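Parquet sealed with Kulline matt, can a desk foot stand on it?

Selwood
Two coats of Kulline water-based on oak, 3 days old. The desk weighs little.
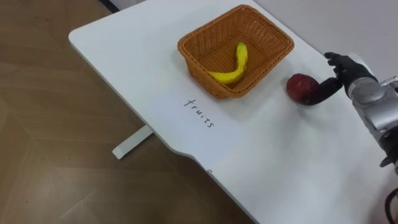

White table, parquet to the left.

Will the foot mark it?

Obura
Dry to walk on and fully cured are different stages. Leave felt pads under the foot until day 14. Do not drag it.

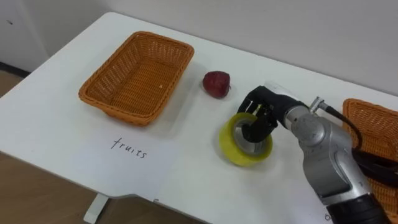 Other replies

Drirkmont
I put mine back next morning, no marks. Different lacquer though. Cost me 700 for the room, sanding included.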